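Re-oiling a Timber Benchtop

Covers unsealed or previously oiled solid timber. Benchtops finished with polyurethane or lacquer need to be stripped first and are dealt with on a separate page. 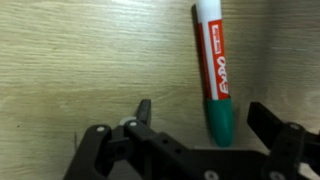

What you need

Penetrating hardwax oil, clear or matte
Abrasive sheets or discs, 80, 120 and 180 grit
Random orbital sander with dust extraction
White non-abrasive pad
Lint-free cotton cloths
Mineral turpentine
Nitrile gloves and a P2 dust mask

Check the existing finish

Put a few drops of water on a clean section and leave them for five minutes. If the water soaks in and the timber darkens, the oil has worn out and the surface will take a new coat. If the water stays beaded, clean the bench and leave it for another season. Test beside the sink as well as in the middle, as wear is seldom even.

Remove marks

Ink from markers and pens should come off before sanding. Wipe with a cloth dampened with methylated spirits, working inwards from the outside of the mark, and change to a clean part of the cloth often. Grey or black rings are usually iron stain. Treat these with oxalic acid mixed to the rate on the packet, rinse twice and let the bench dry overnight.

Sand

1. Start at 120 grit. Drop back to 80 only where there are scratches or burns.
2. Move the sander along the grain at a slow, even rate. Do not tilt it to chase a mark.
3. Repeat with 180 grit over the whole top, including the front edge.
4. Vacuum, then wipe with a cloth lightly dampened with turpentine. Allow 50 minutes before oiling.

Going finer than 180 closes the surface and reduces uptake.

Apply the oil

1. Stir the tin. Do not shake it.
2. Spread a thin coat with the white pad, along the grain.
3. Wait about 15 minutes, then wipe off everything that has not soaked in. Oil left on the surface dries tacky.
4. Leave overnight with a window open.
5. Apply 2 coats in total. End grain at the sink cut-out may need a third.

Used cloths can self-heat and catch fire. Lay them flat outdoors until stiff, or soak them in water before they go in the bin.

Curing

Light use is fine after 24 hours. Keep standing water, hot pans and rubber-backed mats off the bench for a week.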